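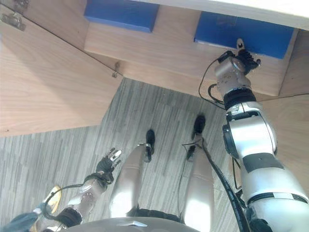

3.2 Shelving units and storage boxes

Figure 4. Part of a unit of light wood, with two blue boxes at the shelf board. A metal hinge joins two of the boards, and a small metal hook or latch stands out from the wood further along.

Print this page
E-mail this article

The storage part of the study was carried out in the Hovton workroom, which has a hard floor throughout and no fitted cupboards. All loose materials had to be kept in free-standing units. Before the study began, these materials were held in a mixture of cardboard cartons, drawers and carrier bags, and staff told us that they often opened several containers before finding what they wanted. We replaced this arrangement with wooden units and boxes of one colour (Figure 4).

The units were made for the project by Garkadetti to a drawing we supplied. We asked for pale, unpainted wood in all of them. An earlier set, used in our pilot work at Filtow, had been painted white, and the paint wore through along the front of the shelves where boxes were pulled out and pushed back. Bare wood marked as well, but the marks were less noticeable and could be sanded out. Hinged joints were chosen over glued ones so that a unit could be folded and taken through the workroom door, which is narrow.

The boxes were bought in a single order of 48. Each was given a place on a shelf, and the place was marked on a plan pinned inside the door. We did not put labels on the boxes at first. The purpose of the first stage was to find out how far people could rely on position alone, and a label would have given them a second way of finding things. Labels were added at the second stage, in plain capitals, on the short side.

Nineteen members of staff took part. They were asked to use the workroom as usual and to return each box to its place when they had finished with it. A check was made at the end of every working day for six weeks, beginning in May. For each box the checker recorded whether it was in its marked place, in some other place on the shelves, or off the shelves altogether. Boxes left on the floor or on a table were put in the last group, even when they stood right beside the unit they came from.

Two practical points came up early. The first was depth. A box pushed fully back was awkward to grip, and people tended to leave it sticking out so that it could be pulled forward next time. We did not count this as misplacement, but it did make the walkway between units tighter, and one unit was moved back by 5 cm as a result. The second was the height of the lowest shelf. Boxes kept there were returned less reliably than the others during the first week, and several people said they disliked bending to slide them in - especially when the box was full. We left the lowest shelves in use, but moved the heavier contents higher up.

The single colour was also discussed with staff. Aguiar's work on shared cupboards argues for a different colour for each kind of content, and we considered following it. We decided against this for the first stage for the same reason that we held back the labels. Some participants said that the shelves looked calmer with matching boxes, while others found them harder to tell apart late in the day. These remarks are taken up again in Section 5, together with the results for the labelled boxes.

Contents were sorted by task and not by material. Scissors, for example, were kept in more than one box, with the paper and card they were used on, and this meant buying some duplicates. The cost was small. It removed the need to carry one box across the room to work from another, a habit seen often in the pilot and the source of many of the boxes found off the shelves at the end of the day.

Print this page
E-mail this article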